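Okay, hi, everybody hear me in the back? Great. Slide 1 is just the title, so skip right past it.

I want to talk about how news of an attack on a building goes stale. I covered the break-in at the Murnier Street food pantry for our little site, Vurico, and I still get email about it (mostly angry, some of it at me!).

Slide 2. First story we ran got 221 comments before lunch. The follow-up, 90 days later, got two. Pause here, let them look at the chart.

So what happened in between? No arrests, no new statement from police, and two public meetings where the case wasn't even on the agenda. I kept calling. I got very good at leaving voicemail.

Slide 3, the records request. Go slow on this one, people always ask. I asked for the incident log first, then the call times, and I put them in separate letters so a holdup on one wouldn't sink the other. Mention the Fukuda lawsuit only if someone brings it up, it's a long detour and I always lose my place.

Slide 4. Motive. I got this wrong in my first draft! I had "politically motivated" in the headline when all I had was spray paint and a neighbor's guess. We changed it by 4 p.m. and ran a correction, and I'd do it faster now.

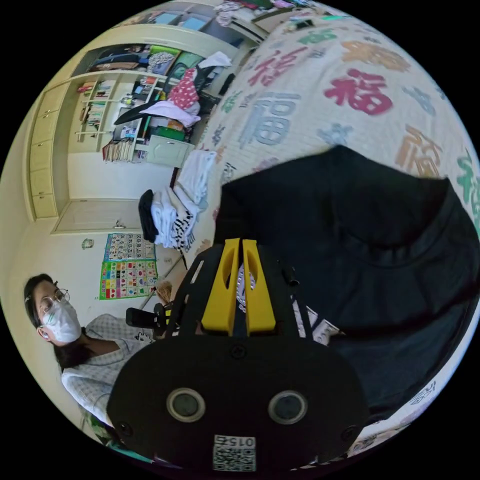 Questions and Handouts

Handouts are by the door, grab one on your way out. If anybody asks about the Clallness case, say I haven't read the filings yet. Then take questions till they flick the lights at us, and remember to repeat each one into the mic.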